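Ukden 2A Two-Arm Bench Cell
Item 709-36
Sold by Hafstein Automation Supply, Karkport

Home > Cells and Benches > Two-Arm > Ukden 2A

Availability: built to order
Price: on quotation
Quotation contact: Yesenia Sotelo
Technical contact: Arnar Hafstein

Overview

The Ukden 2A is a tabletop cell with two arms facing each other across a shared work surface. It is intended for labs and small shops that need to develop two-handed tasks on light, everyday items before committing money to a production line. One arm can hold a part while the other works on it. The cell ships assembled and is leveled on site.

What the base price includes

Table, back wall and side panels
Two arms with two-fingered grippers
Arm cabling and power supplies
Control software, single-seat license
One day of operator training

Priced separately

Control computer
Spare finger set
Extended service, 36 months
Freight outside the Karkport delivery area

Planning the purchase

Budget for the cell and the computer as separate lines. Customers who already own a workstation that meets the Arkis controller requirements can drop the second line. The requirements sheet is sent with every quotation and should be checked by whoever maintains the workstation, as the network card is the usual reason for a failed install.

Finger sets are a wear item. Plan on one spare set per arm for the first year if the cell will run daily. Work with smooth plastic containers wears the pads faster than work with cardboard.

Order test items at the same time as the cell. For container handling we suggest at least three bottle sizes, with matching caps, in enough quantity that dented ones can be thrown out.

Site requirements

Floor: level, no carpet
Power: two grounded outlets on one circuit
Crated weight: 273 lb
Clearance: 36 in. at the front, for access to the front bar
Network: one wired port

Doorways should be measured before the order is placed. The back wall and side panels can be shipped flat on request, which adds assembly time on site.

Application: bottle handling

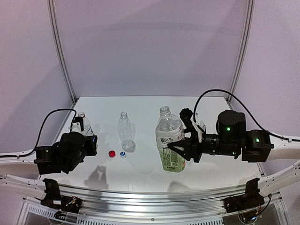
Ukden 2A with a bottle in each gripper; loose caps on the table.

Clear containers are harder to locate by camera than opaque ones. Allow extra setup time for lighting if most of your items are transparent.

Ordering notes

Quotations are valid for 36 days. A deposit is due with the purchase order and the balance on delivery. Orders placed in July ship after the summer shutdown.

Replacement part numbers are listed on the Ukden spares page.

Page revised Nov 17, 2021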